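Search the archive Go Advanced Help

Subject: Re: [bench-arms] Dekik gripper kit with wrist camera, worth the money?
From: Marlene Lopes
Date: Fri 13 June

Josué Nogueira wrote:

> We are thinking of buying the Dekik two-finger kit with the wrist
> camera for a small-item job. It would be stocking a tiered display
> with snacks and other boxed goods, all light, none of it fragile
> enough to worry about. The seller (Tralivley) sent a leaflet and
> very little else. Has anyone on the list used it for more than an
> afternoon? I should like to know:
>
> 1. whether the fingers block the camera,
> 2. how it copes with clear plastic,
> 3. whether the software is usable without their support plan.
>
> We have the older Esby arm, if that matters.
>
> Josué

Josué,

We have had the kit on our bench since April, also on an Esby arm, and the task is close to yours. Answers in your order, then some points you did not ask about.

1. Fingers and camera. Yes, they block part of the view, and you should plan for it. The mount puts both fingertips at the bottom of the picture at all times. With the fingers fully open there is a usable gap between them, but anything behind a finger is lost until the wrist moves. Tilting the mount forward helps a little. The bracket has fixed positions at 34, 45 and 55 degrees and no others. We use 45. At 34 the fingers take up too much of the view, and at 55 the tips leave it altogether on a close approach, so you are gripping blind at the one moment you want to see. The leaflet says the view is "unobstructed". It is not.

2. Clear plastic. This is the weak point, and I would not blame Dekik for it, as any plain colour camera has the same trouble. Our display stand is clear acrylic, stepped, and set at an angle to the arm. The camera sees the table straight through it. What it gets of the stand is mostly the bright lines along the edges, and those move when the wrist moves. The supplied surface finder took the tabletop as the resting height in most of our early attempts and tried to place items through the step. We now give the stand's position by hand at the start of each session and turn the surface finder off. Strips of matt tape along the step edges also work, if your client will put up with them.

A view from the wrist camera with the stand part filled: 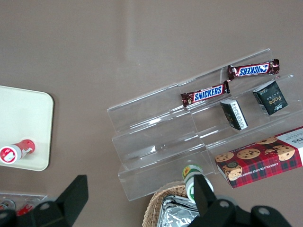
Wrist camera view, fingers open. Two Snickers bars on the upper steps, two dark green boxes below them, shortbread box at lower right.

Note the cookie box running out of view on the right. The label reader returns "KERS" from the top of it, and it is quite happy to return that as a full product name with high confidence. Set a margin at the sides and reject anything that touches it. The upside-down bar is a second case to test. Lettering that is turned over needs the "any rotation" option, which is off by default and slows the reader down. The foil packet in the basket is a third: creased and shiny, and behind a finger for most of it. We move the wrist before trying anything in that area.

3. Software. Usable without the support plan, with patience. The pick and place parts are clearly documented. The calibration section is one page and leaves out the step where you must save the camera offset before closing the window. If you do not save, it goes back to the factory figure and gives no warning. Washington Sampaio lost a morning to that and has since written a short script which checks the offset at start-up. Ask him for it off-list.

Other points:

-- Finger pads. The stock pads are hard. They are fine for small cartons, less good for wrapped bars, where they tend to take hold of the crimped end and let the bar swing. We fitted softer pads from Moura. They wear faster. Ours were changed after 500 cycles, which may be cautious.

-- Cable. The camera cable is too short for the Esby wrist if you route it inside the clips. Route it outside, or buy the longer one at the same time and save yourself the second delivery charge.

-- Force setting. The lowest level still dents thin card. Use position control for boxes and stop short.

-- Lighting. A lamp straight overhead puts a pale streak across our table, and the exposure control reacts to it. Fix the exposure by hand.

Would I buy it again? For your job, yes, provided the stand stays in one place. If the stand is going to be moved about by other people during the day, I would look for something with a proper depth sensor and pay the difference. Tralivley will lend a kit if you press them, though they do not say so in the leaflet.

I can send the mount drawing if it is any use.

Marlene

Comments (3)

Tarcísio Rezende
Agree on 45 for the bracket. We tried packing washers under it to get something in between and the camera worked loose within a week. Not recommended.

Silvana Leite
Does the matt tape leave a mark on the acrylic when it comes off? Our stands go back to the shop afterwards.

Marlene Lopes
Silvana -- a slight residue on one stand, none on the others. It came off with soapy water. Try it on the underside first.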